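About us

Lirell builds and trains the household skills that robots need for everyday chores, and we love this work! Our team shows the jobs by hand, with hand-held grippers, and the software learns from what we do.

The fault that changed us

In July our wipe-down skill, Mistent, failed in a way we're still talking about. On 8 runs out of 775 the arm lost its cloth and kept right on wiping, bare jaws against the upholstery. Five chairs were scratched. The cause was a grip sensor that read "closed" as "holding" (so simple, and we all missed it).

We stopped the arm that same day and went back to chairs and cloths.

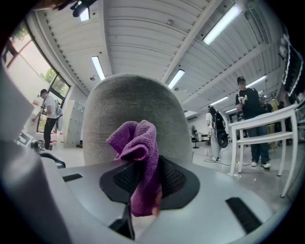

Purple cloth, gray chair.

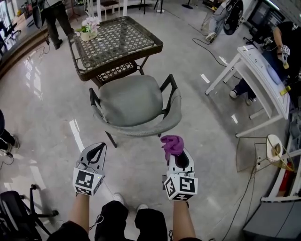

What we do now

Every skill has to notice an empty grip and stop. We test for it first, before speed or neatness, and our partners at Egger get the full fault log, good weeks and bad. Want to read it too? Write to us and we'll gladly send you a copy.

Page updated 3 January 2019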